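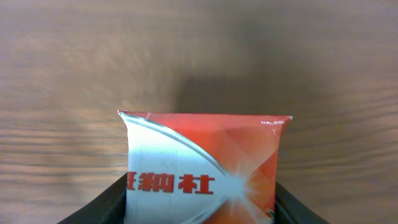 Red and white packet, held between the two fingers.

26 Sep 2023
By Po-yen Hsueh

I promised my sister I'd write up the robotics club properly this term instead of sending her voice memos from the tram, so get a cuppa, because I do go on a bit.

For those who have wandered in from the sourdough posts, I help out with a student club in the evenings, and our project this year is called Trollular (the students voted, I had no say, and I've grown very fond of it). The idea is to get an arm with a two-fingered gripper to tidy a tabletop. It picks up small packaged things, one after another, and puts them in a tub. My mum could do the lot in the time it takes our software to start up, and she has told me so!

Packets have become my favourite part, which surprised me. I'd assumed a box would be the hard one and a soft little packet would be easy, and it's the other way round entirely. A box has sides you can count on. A packet crinkles, the film is shiny, and every time the fingers close it becomes a slightly different shape. Zoriana, who looks after our grasping code and has more patience than I've had in my whole life, spent most of July on how hard to squeeze. Too gentle and the thing slides out on the way up. Too firm and, well, we ate a fair few crumbs over winter.

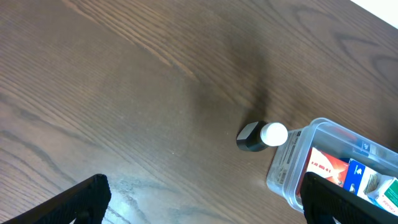

Po-yen Hsueh

Bottles lying on their sides are the current headache. The little black one with the white cap is right up near the clear tub, with barely a gap between them, and the fingers need room to come down on either side of something. Go in at the wrong angle and you nudge the tub. Zoriana's plan is to grab it across the body, well back from the cap, and I think she's right, but two of the younger students want to push it clear first and then pick it up. We've agreed to try both, and there's a block of chocolate riding on it.

The other thing we argue over is shine. The table has a lovely glossy finish and it throws the light straight back at the wrist camera, so you get a pale patch on the wood that our detector sometimes takes for an object. We have 1,450 pictures labelled so far, all done by hand over many biscuits, and I'd like plenty more with glare in them before we change anything. Somebody suggested a tablecloth. I was outvoted on the name but I'm holding firm on the tablecloth.

Next session is bottles again, and I have to remember the good extension lead.

Comments

Mamar: Push it first! Team push all the way. My daughter hasn't stopped talking about Trollular, by the way.

Zoriana Stetsiuk: For the record, it was most of July AND a bit of August. Across the body, you'll see.

Cheung: Would a matte tablecloth really be so bad, Po-yen?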